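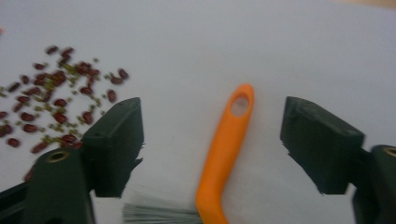 Hand-held gripper at the brush handle, red beans and mung beans to the left. Sweeping task, tabletop series.

Drallis Forum > Manipulation Research > Methods and Results
Thread: Scoring a sweeping task by bean count or by covered area

nurkholm_lab
Posted Mar 13, 2018

We are preparing a methods note on learning tabletop sweeping from demonstrations recorded with a hand-held gripper, and we request comments before the scoring section is fixed.

The task is as follows. Dried beans of two kinds are scattered on a white table. A small brush with an orange handle lies nearby. The operator picks up the brush by the handle and sweeps the beans into a marked zone. The recorded motion is then used to train a policy for the arm, which carries the same fingers as the hand tool.

The training set holds 989 demonstrations. The trained policy was then run for 100 trials on the arm. In 17 of these trials the brush was never lifted, and those trials were scored as zero. For the remaining trials we propose to report the share of table area that is clear of beans at the end, measured from an overhead view. The area measure is quick to compute and does not require a person to sort or count anything.

Two points are open. The first is whether covered area is an acceptable main measure. The second is whether the trials in which the grasp failed should be included in the sweeping score at all.

postma_bench
Reply 1

Thank you for sharing the draft. Our group does not support covered area as the main measure for this task. The two kinds of beans differ greatly in size. A mung bean takes up very little area, and a policy that moves all of the red beans and leaves most of the green ones behind would receive a high score. A reader would take that score to mean that the table is nearly clean.

We recommend weighing each kind separately, before and after the trial. A kitchen scale with fine enough steps is sufficient. In our own work the sorting was done with a coarse sieve and added very little time per trial.

On the second point, failed grasps should remain in the score. The task as stated begins with the brush on the table.

prandex_eval
Reply 2

We agree with postma_bench on the two kinds of beans and disagree on the failed grasps. A single score that mixes grasping and sweeping tells the reader very little about either. If the grasp is improved next year, the sweeping result will appear to improve with it, although nothing about the sweeping has changed. Please report two figures: the share of trials with a successful lift, and the sweeping score given a lift. The combined figure can be placed in an appendix for those who want it.

We also have a question about the brush. The handle is curved and has a smooth finish. Was it placed in the same position for every demonstration, or was the angle varied? A handle that bends toward the head will present a different width and slope to the fingers depending on where along its length the jaws close.

nurkholm_lab
Reply 3

The position and angle of the brush were varied by hand between demonstrations. No fixed list of positions was used during collection. For the trials on the arm, positions were drawn from a printed grid prepared in December, and the grid will be included with the note.

Operators were told to close the jaws on the handle between the hanging hole and the head. They were not told where along that length. We accept that this leaves some spread in the data.

With regard to weighing, we are willing to add it for a subset of trials. Weighing every trial would require the series to be run again.

drallis_moderator
Reply 4

A reminder to all participants that comments on the related force-sensing draft belong in its own thread. Two posts have been moved.

tabletop_reader
Reply 5

I work on a similar setup with rice and would like to raise the matter of the finger pads. The lower inner corners of both pads look rough in the picture at the top of the thread, and the right one shows small jagged fragments along the inner edge. Does the note state the condition of the pads? If the pads on the arm were in a different condition from those on the hand tool, I would not assume the same grip on a smooth handle. It could bear on the 17 trials.

nurkholm_lab
Reply 6

The draft does not state the condition of the pads. We will add a line for both the hand tool and the arm, together with the number of sessions since the pads were last replaced. We have no measurement that would link pad condition to the failed lifts, and the note will make no claim about it.

postma_bench
Reply 7

A subset is acceptable to us if it is chosen at random and chosen before the scores are known. Please avoid using the first trials of the series for this purpose.

We maintain our position on the combined score. Separate figures are useful for the people who build the system. A reader who wishes to know whether the table gets swept needs the combined figure in the main table.

prandex_eval
Reply 8

Our concern would be met if all three figures appear in the same table with equal standing. We would not support a text in which the combined figure alone is quoted in the abstract.

nurkholm_lab
Reply 9

All three figures will appear in the main table. The abstract will give the lift figure and the combined figure. Covered area will be kept as a secondary measure, reported separately for red beans and mung beans where the overhead view allows the two to be told apart. Where the green ones lie close together the separation is poor, and the affected trials will be marked.

The revised scoring section will be posted in this thread. Comments on the position grid may be sent in the meantime.

tabletop_reader
Reply 10

Please include the size of the marked zone with the grid. I could not find it in the draft.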